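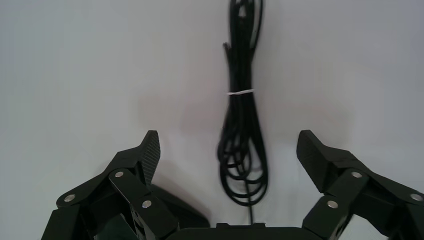 Un cable de alimentación contiene dos o tres hilos de cobre, cada uno con su propia funda aislante, y todos juntos van dentro de una cubierta exterior. El cobre conduce la electricidad. El plástico impide que salga del camino previsto. Cuando el cable no se usa conviene recogerlo en una madeja larga, con las vueltas paralelas, y sujetarla con una atadura. Una atadura blanca y fina puesta algo por encima de la mitad, como la de la madeja negra colgada ante la pared, aprieta las vueltas en esa zona; por debajo, los bucles se abren y toman forma de lágrima. Esa abertura es normal. El cable es elástico y tiende a recuperar una curva amplia.

## Por qué no se dobla en ángulo

Cada hilo de cobre está formado por muchos alambres muy delgados. Así se dobla con más facilidad que una sola barra del mismo grosor. Si se dobla siempre por el mismo punto, los alambres se rompen uno a uno. A esto se le llama fatiga del metal.

En el taller escolar de Villaseñor, Clive Garside hizo la prueba con un trozo de cable viejo, sin enchufar. Lo dobló en ángulo cerrado 500 veces y después cortó la cubierta para mirar el interior. Encontró 172 alambres rotos, todos en el mismo sitio - el pliegue. En otro trozo igual, doblado en curva ancha las mismas veces, no encontró ninguno.
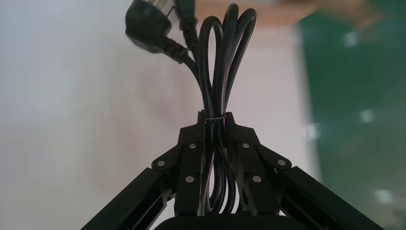
*Cuadernos Polleretti de Técnica · n.º 172*

## La pieza con anillos

Junto a la clavija, el cable suele llevar un tramo de goma o plástico con anillos. Se llama protector contra tirones. Los anillos dejan que el cable se curve poco a poco y reparten el esfuerzo. Sin ellos, toda la flexión caería en el punto donde el cable entra en la clavija.

Para desenchufar se sujeta la clavija, nunca el cable. Si la cubierta está rota o se ve el cobre, no se toca y se avisa a una persona adulta.

## Cómo se recoge

1. Pide a una persona adulta que desenchufe el aparato.
2. Estira el cable sobre una mesa despejada y deshaz los nudos.
3. Forma bucles del mismo largo, sin apretar.
4. Pon la atadura cerca del centro y dale dos vueltas.
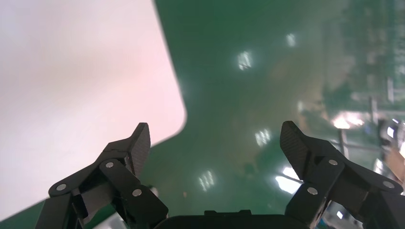
La atadura debe quedar firme, pero no tanto que marque la cubierta. Si deja un surco, está demasiado apretada.

## Cables más finos

El cable de un ratón de ordenador lleva poca corriente y, además, transmite datos. Sus hilos son más delgados que los de un cable de alimentación, y por eso se enrolla con bucles flojos. 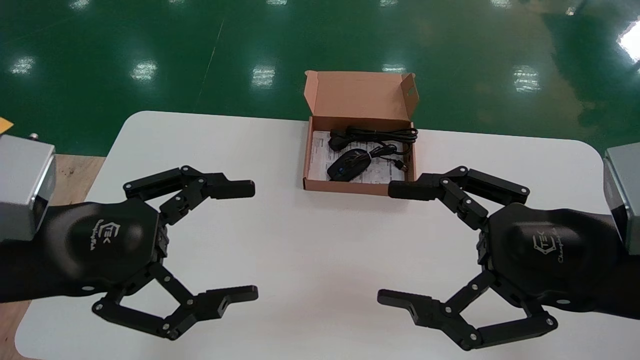

Dentro de una caja, el cable se coloca al lado del aparato o encima, sin enrollarlo con fuerza alrededor de él. La clavija USB queda libre de peso. Antes de cerrar se comprueba que ningún bucle asome por el borde, porque la tapa podría aplastarlo.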